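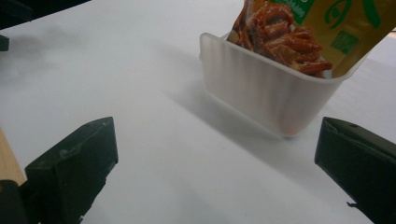

비밀번호를 14자로 늘리라는 안내문만 붙인다고 사람들이 피싱 메일을 안 누르게 되지는 않는다, 중간 발표 때 같은 과 선배가 우리 조에 남긴 의견이다. 처음엔 좀 뜨끔했는데, 결국 이 한마디 덕분에 프로젝트 방향이 완전히 바뀌었다!

1. 주제를 바꾼 과정

원래 우리 조는 동아리 공용 계정의 비밀번호 정책을 정리하려고 했다. 그런데 위 의견을 듣고 나서 로그인 화면까지 가기 전 단계, 그러니까 메일을 읽고 링크를 누를지 말지 정하는 순간을 들여다보기로 했다. 최종 주제는 '교내 모의 피싱 메일에 대한 반응과 신고 버튼의 위치'이다. 보안 과목 과제 중에서 이렇게 사람 냄새 나는 주제는 처음이라 조원 다섯 명 모두 신이 나서 시작했다.

2. 실험 환경

메일 발송과 기록에는 우리가 직접 만든 도구 Cirura를 썼다. 이름은 회의 중에 아무렇게나 나온 것이 그대로 굳었다. Cirura는 파이썬으로 짠 작은 웹 서버인데, 수신자마다 다른 링크를 만들어 주고 클릭 여부와 신고 여부만 저장한다. 입력창에 무엇을 적었는지는 아예 저장하지 않도록 했다. 지도 교수님께서 이 부분을 가장 꼼꼼하게 보셨고, 덕분에 저장 항목을 설계하는 데만 2주가 걸렸다.

테스트 서버는 Wegener관 실습실에 두었다. 사전에 참가 동의를 받은 학생은 모두 702명이고, 메일이 언제 어떤 내용으로 오는지는 알리지 않았다. 발송 기간은 11월 한 달이었다.

3. 메일 문안

문안은 세 종류를 썼다.
가. 도서관 연체 알림
나. 장학금 서류 보완 요청
다. 가상의 택배사 Closau의 배송 주소 확인

실제 회사 이름은 쓰지 않기로 미리 정했다. 가장 공을 들인 것은 나 문안이었다. 말투를 학과 사무실 공지와 비슷하게 맞추느라 작년 공지를 전부 다시 읽었는데, 공지마다 끝인사가 다 달라서 의외로 재미있었다. 발신 주소는 학교 도메인과 글자 하나만 다르게 했다.

4. 결과

신고 버튼을 메일 본문 위쪽에 둔 집단이 메뉴 안에 숨겨 둔 집단보다 신고를 훨씬 많이 했다. 여기까지는 예상한 대로였다. 놀라웠던 것은 링크를 이미 누른 사람들 중에서도 위쪽 버튼 집단은 되돌아와서 신고한 경우가 많았다는 점이다. 한 번 눌렀다고 끝난 게 아니었던 것이다! 우리 조는 이 결과를 보고 밤에 단체 채팅방에서 한참을 떠들었다.

문안별로는 나가 가장 많이 클릭되었고 다가 가장 적었다. 설문에서는 "처음 듣는 택배사라서 바로 이상했다"는 답이 여러 번 나왔다. 반대로 가는 연체한 책이 없는 학생도 꽤 눌렀다. 확인만 해 보려고 눌렀다는 답이 많아서, 다음에는 이 부분만 따로 물어보고 싶다.

Cirura가 남긴 기록은 모두 1010건이었다. 이 중에는 메일 프로그램이 링크를 자동으로 미리 열어 본 것도 섞여 있어서, 발송 직후 5초 안에 들어온 접속은 분석에서 뺐다. 기준을 5초로 잡은 것이 적당했는지는 아직 자신이 없다.

5. 어려웠던 점

둘째 주에 학교 메일 서버의 스팸 필터가 우리 메일을 전부 막아 버렸다. 전산실에 문의해서 예외 등록을 받기까지 나흘이 걸렸고, 그동안 발송 일정이 밀렸다. 이때 SPF와 DKIM 설정을 처음으로 제대로 공부했다. 수업 시간에는 그냥 외우고 지나갔던 내용인데, 헤더를 한 줄씩 읽어 가며 원인을 찾으니 머리에 쏙쏙 들어왔다.

참가자에게 결과를 알려 주는 안내 메일도 문제였다. 모의 훈련이었다고 설명하는 메일을 또 피싱으로 신고한 학생들이 있었다. 조원들은 이걸 보고 오히려 뿌듯해했다.

6. 앞으로 할 일

다음 학기에는 보안 동아리 Loltulside와 함께 문자 메시지로 같은 실험을 해 볼 계획이다. 휴대전화에는 신고 버튼을 우리 마음대로 옮길 수 없으니 설계를 처음부터 다시 해야 한다. 자동 접속을 걸러 내는 방법도 시간 기준 말고 접속 정보까지 같이 보는 쪽으로 고칠 생각이다. 소스 코드는 주석을 정리한 뒤 12월 중에 과목 게시판에 올린다. 설문 문항 전체와 메일 문안 세 종류는 부록에 실었다.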